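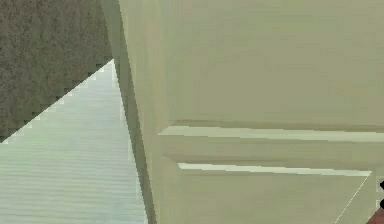 このコーパスは何を収録したものですか。
19世紀後半の電信通信に関する新聞・雑誌記事の書誌と、本文の一部を書き起こしたテキストです。対象は、電信が家庭や商店の連絡手段として論じられた記事に限定しています。

Tusix 電信言説コーパス README

概要
Tusix は、通信技術の普及期に書かれた一般読者向けの文章を集めた資料集です。収録記事は251件、うち本文の書き起こしがあるものは18件です。残りは書誌と主題語のみを収録しています。編集と保守は Duygu Çetinkaya が担当しています。現行版の公開日は2020年5月1日です。

ファイル構成
articles.tsv 記事ごとの書誌。1行1記事、タブ区切り、UTF-8(BOMなし)。
subjects.tsv 主題語の付与結果。全681行。1記事に複数の行が対応します。
text/ 書き起こし本文。ファイル名は記事IDに拡張子 .txt を付けたものです。
CHANGES 版ごとの変更点。

articles.tsv の列
id 記事ID。欠番があります。削除した記事のIDは再利用しません。
title 原題。綴りは原紙に従い、明らかな誤植も直していません。
source 掲載紙誌の略号。
year 発行年。号の日付が読めないものは空欄です。
pages 開始頁と終了頁。単頁の記事では同じ値が入ります。
digitised 書き起こしがあれば 1、なければ 0。
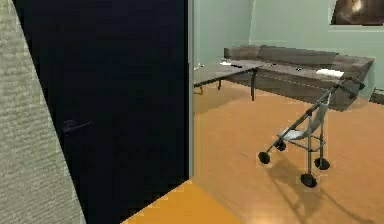

year が空欄の記事を年代順の集計に含める場合は、利用者側で扱いを決めてください。付属のスクリプトは空欄の行を読み飛ばします。0 に置き換えると、最古の記事として並びます。

収集の手順
原資料は Bloxham 文庫と Parkby 文庫の製本済み合冊から採りました。両文庫で重複する号は Bloxham 側を底本とし、欠損のある頁だけ Parkby 側で補っています。補った箇所は本文中に角括弧で示しました。広告欄と相場欄は対象外です。ただし、広告の体裁をとった読み物は記事として扱いました。

主題語の付与
主題語は作業者2名が別々に付与し、不一致は協議で解消しました。協議前の記録は配布物に含みません。「速度」と「即時性」の区別には揺れが残っています。電文の到達時間に触れる記事は前者、距離の消失を論じる記事は後者としましたが、両方に触れる記事では二つとも付与しています。

既知の問題
・連載記事の一部で、各回が独立した記事として登録されています。
・text/ の改行位置は原紙の段組みに従っており、語の途中で行が変わることがあります。行末のハイフンは残してあります。
・略号 SV は旧版では別の紙誌を指していました。旧版と結合する際は CHANGES を参照してください。
・匿名記事と署名記事を区別する列がありません。11月の改版で追加する予定です。

処理環境
集計には Sevirell 形式の設定ファイルを使います。文字コードの自動判定は行わないため、表計算ソフトで保存し直したファイルは読み込みに失敗することがあります。改行コードは LF に統一してください。

利用条件
書誌と主題語は出典を表示すれば再配布できます。書き起こし本文を改変して再配布する場合は、変更箇所がわかる記録を添付してください。引用時にはコーパス名、版の公開日、記事IDを記載してください。

誤りの報告
報告には記事IDと該当列、または本文の行番号を記してください。原紙の誤植は修正の対象になりません。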